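Why Do Things Get Sorted Into Trays?

A page about baskets, bins and putting small things where they belong
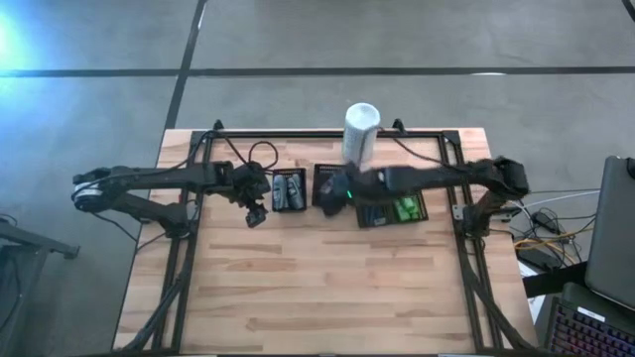

Small things in baskets and a divided tray on a wooden tabletop.

Think about the last time you looked for a battery, a coin or the right puzzle piece. If it was in a drawer with lots of other stuff, you may have had to dig. Small things are hard to find when they are all mixed up. Sorting them fixes that.

Sorting means putting things into groups. Everything in a group is the same in some way. It might be the same shape, the same color, the same size, or used for the same job. A sock drawer is sorted. So is a box of crayons, if somebody put them back by color.

What are the baskets for?

A basket keeps a group together. In the picture, one of the small black baskets has two gray cylinders in it, side by side. A cylinder is the shape of a soup can. Cylinders roll when you lay them down on a flat table, and the sides of a basket stop them from rolling away.

The basket has mesh sides. Mesh is a material with lots of little holes in it, like a window screen or a tennis net. Mesh is useful for two reasons. You can see through it, so you can tell what is inside without picking it up. And dust and crumbs can fall out through the holes, if the holes are big enough.

What about the tray with parts?

The wider black tray is divided into compartments. A compartment is a small space with walls, like one cup in a muffin pan. There are bright green blocky things in the right side of the tray, and dark gray and bluish things in the left side.

A divided tray does the job of several baskets at once. You can carry it with two hands and everything stays in its own space. A lunch box with sections works the same way -- the grapes stay out of the crackers. Egg cartons and ice cube trays have compartments too.

How do you choose the groups?

There is more than one right way. Say you have a pile of buttons. You could sort them by color, by size, or by how many holes they have. Each way gives you different piles from the same buttons.

Young-sook Kong runs a hardware store in the town of Zarov. Her store sells 49 kinds of screws, and every kind has its own bin. She sorts them by length first and then by how thick they are. "People come in with one old screw and want another one like it," she says. "They don't ask me for a silver one. Nearly all of them are silver." Color would be a poor way to sort her screws. For crayons, color works very well.

Before you sort something, ask how you will look for it later. That will usually tell you what the groups should be.

Who sorts things for a living?

Lots of people do. Mail workers sort letters by where they are going. Librarians sort books by subject or by the author's last name. At a recycling center, cans go one way and paper goes another.

Han-gyeol Tak works in the parts room at a bicycle factory called Landura. There are roughly 3,000 parts on the shelves. His day starts at 7 in the morning, and the first thing he does is walk along the shelves and check for parts in the wrong bin. One wrong washer can hold up a whole bicycle. (A washer is a flat metal ring that goes under a nut or a screw.)

Try it yourself

You will need:
A handful of small things, such as buttons, dry beans, blocks or coins
A muffin pan or an empty egg carton
A grown-up's okay to use them

Tip your things out on a table. Pick one rule for sorting, such as color. Put each thing into a cup that matches your rule. When you finish, tip them all out again and sort them with a new rule.

Then ask a friend to look at the cups and guess what your rule was. If they can't guess, tell them the rule and see if they would have put anything in a different cup.

Keep small things away from babies and pets while you do this, and check the floor when you are done.

Words to know

Compartment: a small space with walls inside something bigger
Cylinder: a shape like a can or a tube
Mesh: material with many small holes
Sort: to put things into groups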